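Hanging things up is harder than it looks: an afternoon with Raimonds Vaher

I got to the Gresatton lab at 16:00 with cold coffee and a long list of questions, and Raimonds Vaher had me parked in front of the mug stand before I'd asked even one of them.
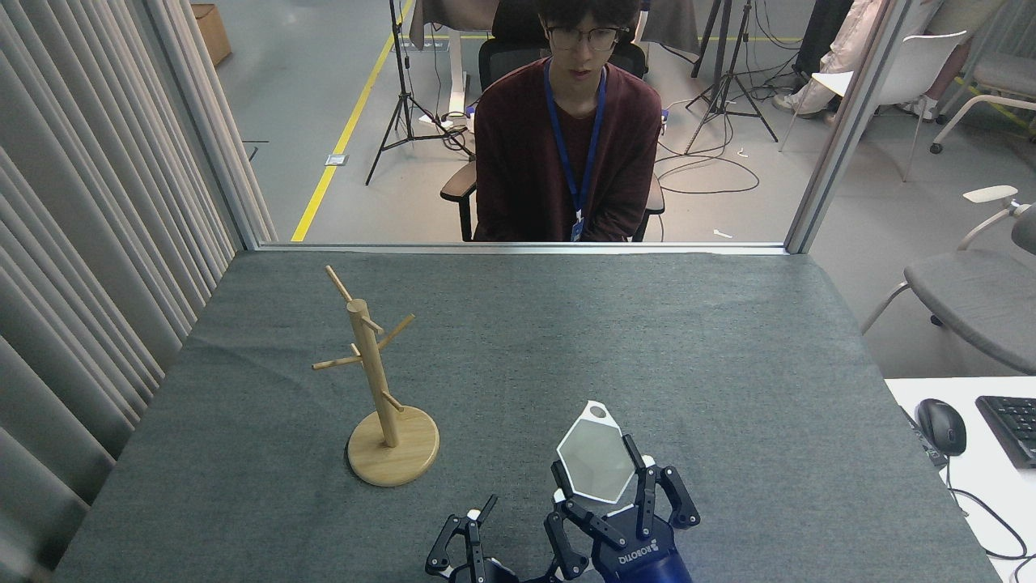

Why two different hands?

"Because I wanted to know which one people would pick," he told me. His method is simple enough that I got it on the first try (a relief!). An operator steers both arms, a two-finger gripper on one side and a many-fingered hand on the other, and gets no instructions about which to use. The choice itself is the data. Raimonds and his colleague Samer Hattar have logged 800 tries so far, with 20 operators, and they call the whole collection Rozīte.

So who wins?

I'd have bet on the fancy hand every time. "Everybody does," Raimonds said, laughing. For flat things with a hole near the rim, people do grab with the fingers, but then in 38 percent of tries they pass the thing over to the plain gripper before going for a peg. "They want to see the hole. The big hand covers too much of it."

That handover was what got him excited – he pulled up plot after plot – and a model trained with the handovers left in needed 16 fewer seconds per hang than one trained without them.

And the pegs?

"Oh, the pegs," he said. They point every which way, and the low one is the one operators grumble over. Samer wants to swap in a stand with straight pegs. Raimonds is against it, and they were still arguing when I went looking for my coat.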